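Acceptance rules for simulated pick-and-place: what should be written down?

Posted by tredano_cell, June 2025

We run marker-into-cup tasks in simulation and need a pass/fail rule that two reviewers will read the same way. Reset state is arm raised, gripper open, cup empty. 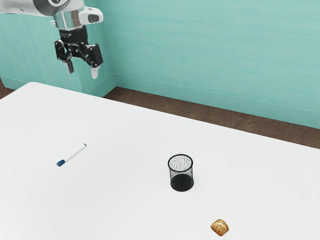

The roll stays in as a distractor. Should contact with it fail the run?

skonis

Write it as a limit - ours is 12 mm of distractor travel. Fix the seed list too: 400 seeds, frozen in May.
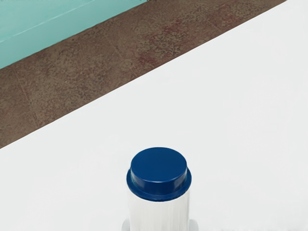
Do wrist-view and room-view files need the same time base?
Use one simulation clock for both and log the step number with every image.

prirnley_qa

Define "grasped" before "placed". We require both finger contacts for 31 consecutive steps. 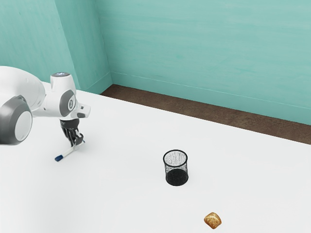

Drops after that point get their own code, separate from missed grasps.

oldbench

Just check the final pose. Works for us. 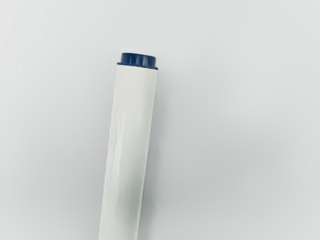 Marker, blue cap up, close view.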